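**Desk trays or a filing box? (small flat, too much post)**

**clistden_jo** wrote:

Right, I need some help before I lose another council tax letter. I work from the end of the dining table and every bit of paper that comes through the door ends up in one heap next to the kettle. I've got a bill in there from June that I only found when I was looking for a takeaway menu!

I've got room for either a set of bins along the back of the desk or one of those lidded filing boxes that lives under it. Which do people stick with? I'm not a tidy person, so please don't suggest anything with 16 labelled sections (my sister has one and it frightens me).

**gunvor_e** wrote:

Bins, every time. I had a lidded box for years and all that happened was the heap moved to the top of the lid. If you have to open something to put a letter away, you won't put the letter away.

I've got 4 on the go now: to pay, to answer, to keep, and one for bits of string and batteries and whatever else. I empty the lot on the first of the month with a cup of tea and the radio.

Gunvor

**Vik** wrote:

Going to disagree with Gunvor, sorry. Open bins are just heaps with sides. I had them when I lived in Provadley and ended up with 600 sheets of paper on show, most of it pizza leaflets. A box with hanging folders made me decide where a thing went before I let go of it.

Also dust. And the cat.

**sena_mensah** wrote:

I do a bit of both and it works for me, so here's my two penn'orth.

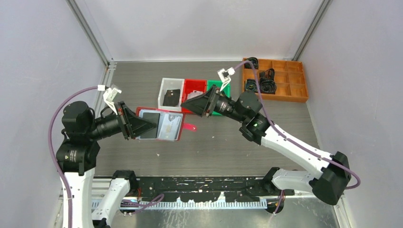 My own trouble was always the papers I was halfway through using, forms mostly, because once they're in a tray I forget they exist. What cured it was a document holder kept with the bins. You can see one open in front of the bins there, and the middle bin is close enough that a sheet can go from one to the other without anybody getting up. So the thing I'm dealing with this week sits in the holder, and when it's done it goes in a bin or it goes in the recycling. I do keep a box as well, Vik, but only for passports and the mortgage stuff, and I open it perhaps twice a year.

One more thing, do get a desk top you don't mind scratching. Bins get shoved about far more than you'd think.

**Vik** wrote:

OK, the holder I'll give you. I still say the middle bin turns into the everything bin by week two. Mine did! I found a sock in it.

**gunvor_e** wrote:

A sock is not the bin's fault, Vik.

Sena, do you stand the holder open all the time or fold it away? Mine's one of those cardboard ones and it's gone soft at the corners from being opened and shut.

**sena_mensah** wrote:

Open in the day, shut when people come round. I went through two cardboard ones as well, then got a stiffer one from the stationer's in Londitberg. Still going, though the clasp sticks a bit if you rush it.

**clistden_jo** wrote:

Thank you all, this is brilliant. I think I'm going for three bins and a holder, and I'll put the birth certificates and so on in an old biscuit tin for now (sorry Vik, it's got a lid at least).

Had a first go at the heap this evening. There were 100 envelopes in it, and I know that because I made my son count them for a pound. Most were empty. Why do I keep empty envelopes?

**Vik** wrote:

Shopping lists. I've got a drawer full. Biscuit tin is fine by me, just write on it what's inside or someone will open it looking for shortbread.

**clistden_jo** wrote:

He's already tried. Next question then: do I shred the old bank statements or just rip them up? I haven't got a shredder and I'm not sure I want one on the dining table as well.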